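Bavora carving

Bavora carving is a tradition of small and medium stone sculpture that comes from the upper Bavora valley and is practiced today mainly in the town of Pirero and in some neighborhoods of Sanport, the nearest port. The works are made from a soft, dark green to black soapstone, which is found in thin beds on the east side of the valley. Most pieces show animals, seated persons or pairs of hands, and they are finished with oil and wax so that the polished parts become almost black while the unpolished parts stay pale.

Name

The carvers themselves do not use the word Bavora for their work. In Pirero the usual expression is simply "cut stone". The name with the valley in it came from the dealers in Sanport, who wanted to separate these pieces from the imported marble they had in the same shops. It was later accepted by museums and also by the carvers when they write labels for visitors.

History

The oldest objects are practical ones: oil lamps, weights for fishing nets and small mortars. They cannot be dated well because the same shapes were made over a very long period. Figures appear later, first as decoration on the handles of lamps and afterwards as independent works. A lamp with a sleeping dog on the lid, kept in the Vidal collection in Sanport, is often named as a piece between the two stages.

The building of the coast road changed the trade. Before it, a carver had to carry the stones down to the port by mule, and so the pieces were small. With the road came larger blocks and also buyers who waited at the market on Thursday, the traditional day for selling. In this period many families stopped making lamps completely.

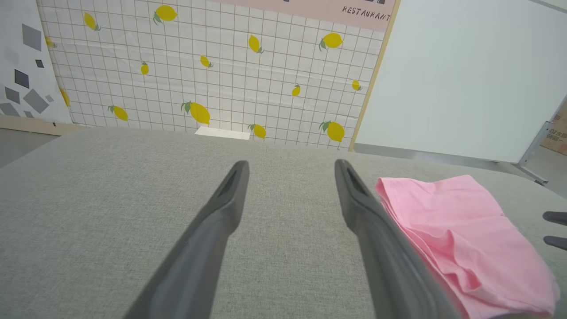 The demand for figures fell again when cheaper resin copies came to the market. For some years only 9 workshops stayed open in Pirero. The recovery is usually connected with the sculptor Visitación Garrido, who learned from her grandfather and later taught in the old customs house of Sanport. She did not change the tools or the stone, but she gave up the fixed list of subjects and allowed her students to leave large parts of a block rough. Older carvers criticized this at first. One of them wrote in a local newspaper that a half-finished animal was "a debt and not a sculpture". The sentence is still quoted in Pirero, mostly with affection.

Material

The stone is divided by the carvers into two kinds. "Wet stone" comes from the lower beds, is darker and can be cut with a knife. "Dry stone" is taken near the surface. It is harder, has brown veins and breaks more easily along them. Despite the names, there is no important difference in the water that the two kinds contain. Wet stone is preferred for faces and hands, dry stone for bases and for animals with a broad body.

Blocks are left under a roof for one winter before they are used. A carver taps each block with a wooden mallet and listens – a dull sound means that there is a crack inside, and the block is then sawed into smaller parts or sold for lamp bases.

Technique

The work begins without a drawing in most cases. The carver marks the highest point and the widest point of the figure with charcoal and removes the corners with a saw. After this come the point chisel, the flat chisel and a set of rasps. The flat chisel used in Pirero has a short, slightly bent blade, and it is held with the thumb on top of the steel.

Polishing takes more time than the cutting. It is done with water and finer and finer abrasive paper, in former times with sand and a piece of leather. The stone is then warmed and rubbed with linseed oil, and a thin coat of beeswax is added on the next day. Parts that shall stay pale are not oiled. The border between the two surfaces is regarded as the most difficult part of the work, as oil moves easily into the unpolished stone. 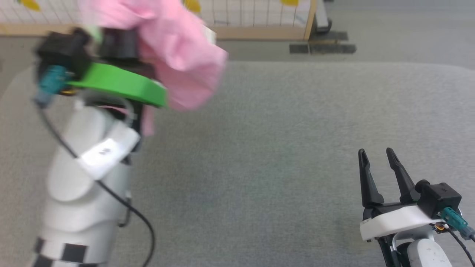
Subjects

The most common animals are the dog, the goat, the heron and the toad. Horses are rare, which some writers explain with the thin legs that soapstone does not support well. Seated figures usually have their arms close to the body for the same reason. The pairs of hands, locally called "promises", were given at weddings and placed near the door of the house. They are now the type that is sold most often to visitors.

Students of Garrido added subjects from the port, such as folded nets, sleeping workers and ropes. Her own best known work, The Ferry Line, is a row of standing passengers cut from one block 2 meters long. It was shown first in the courtyard of the customs house and was later moved indoors to protect the oiled surface from salt air.

Exhibitions and collections

An open-air exhibition takes place in Pirero each November, after the olive harvest. At the latest one, 70 carvers showed their work along the river path, and visitors could watch demonstrations in the afternoon. The Vidal collection holds 200 pieces, including the largest known group of lamps. Smaller groups are in the town hall of Pirero and in the parish museum of the lower valley, where they are open to the public on request.

See also

Soapstone
Oil lamp
Direct carving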